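4. Recording a bottle demonstration with the Zameo hand gripper

1. Stand at the near end of the table. Hold the gripper level, with both fingers in view.

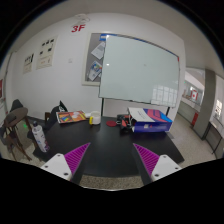
2. Move toward the bottle slowly. Keep the fingers open until one is on each side of it.
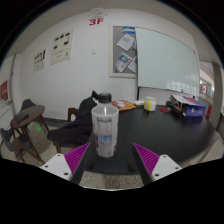 Fig. 4-2. Bottle between the open fingers.

3. Close, lift and release. Record up to 40 demonstrations for each object.

Caution: Do not cover the lens with your sleeve.

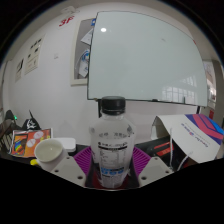 Venter wrote to us that 30 were enough for the Tralero policy when start positions were varied.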